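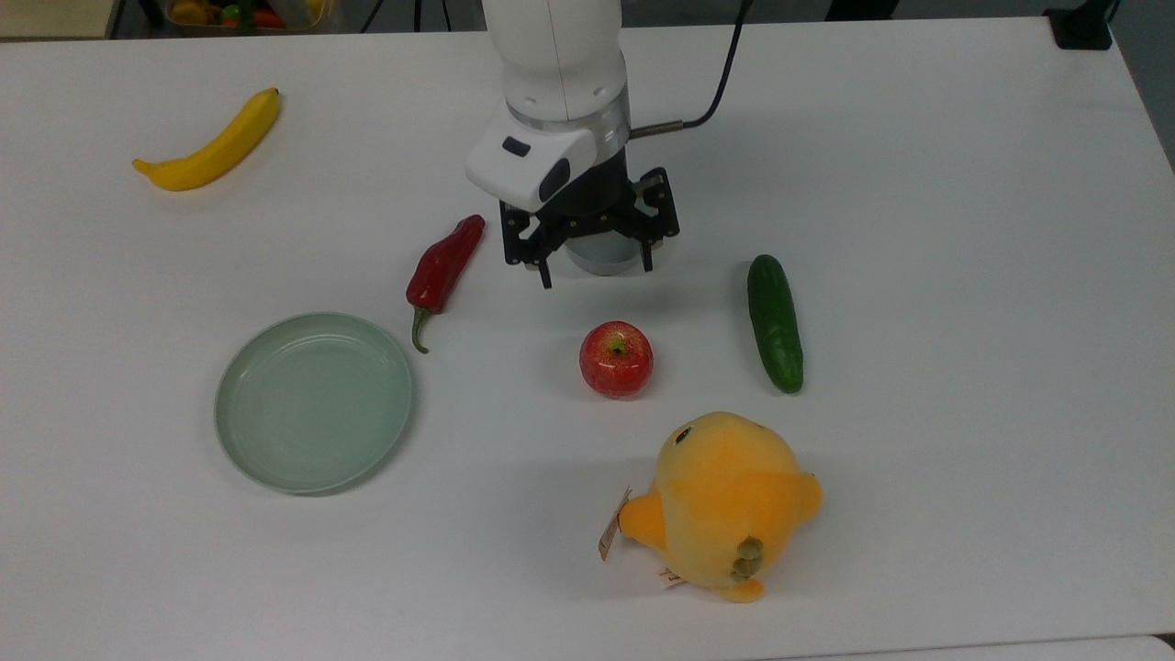
One parent at the June session asked whether kids really care what color the plate is. Yes, they do! Start the talk with that question and let the room argue for a minute.

## Why play food (2 min)

- I love this stuff. Banana, chili pepper, plate, and a three-year-old is already running a restaurant.
- Mention the Jumuvley playroom: 28 kids, one small food set, hardly any fights.
- Strong plain colors on a white table. Kids spot what they want right away.
- Ask who had a favorite play food growing up (mine was a corn cob, I chewed it).

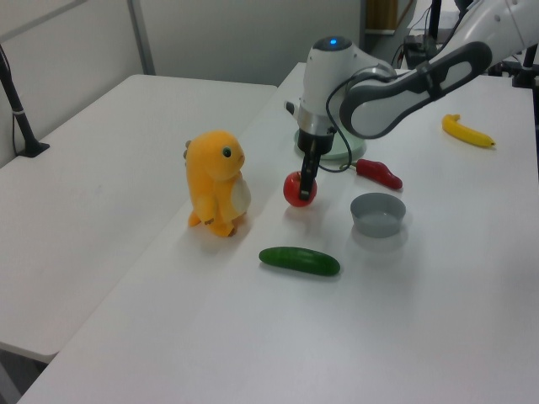 *Slide 2: apple, cucumber, chili pepper, banana, and one yellow-orange guest*

## Who's coming to dinner?

- Add a plush and the talking takes off. "He doesn't like spicy!" Pause here for the laugh.
- Let the kids pick who eats first. Don't correct the menu.
- The gray bowl starts out empty. Ask the room what goes in it, take a few shouts.
- Words to try: on, next to, behind, under.
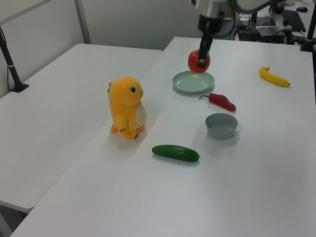
## Try it at home

- Red apple, green plate. Ask for "something red" and see if you get the apple or the pepper.
- Swap turns so the child gives the orders. They love being the boss!
- Handouts are by the Comulell table, 17 left, so share.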